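Ticket 2460: Label printer skips every eighth label
Site: Sidville, packing bench 2
Status: pending parts

Printer feeds one blank after 8 good labels. Started after the March roll change. Gap sensor reads 34 on backing and 112 on label, within range. Recalibrated twice, no change. Swapped in a Trerico roll from Claltberg, same fault.
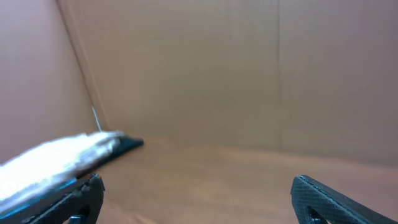

Inside of the cardboard enclosure, corner crease at left.

Lahcen Zerouali cleaned the platen and found a flat spot. Its spacing matches the skip. New platen on order from Mahuika. Until then, print in batches of 8.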